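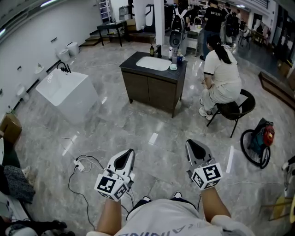 # About Ellico

Ellico records how people carry out ordinary household and workplace tasks, and prepares those recordings so that robots can be taught from them. The company was founded in Enham by three engineers and now employs almost 8 times that number of operators, reviewers and technical staff.

## What we do

Our operators show a task by hand, using a pair of hand-held grippers printed with black-and-white markers. The markers allow the position of each gripper to be followed throughout a demonstration. Where a customer already has a robot in place, the same task may be shown by remote control from our Enham office.

Sessions are held in homes, workshops and showrooms, including those that sell bathroom fittings. Washbasins, taps, bottles and cups are part of daily life, and a robot intended for the home must learn to work among them.

## Our programmes

**Fistosine** is our programme for demonstrations by hand. New operators complete two weeks of supervised practice before they record for a customer.

**Solís** is our remote control service. Operators work in pairs and change places at regular intervals.

## Working with us

Ellico welcomes enquiries from manufacturers, universities and owners of suitable premises. Site visits are arranged through the Enham office, which is closed for the second half of August. Applications for operator posts are accepted throughout the year.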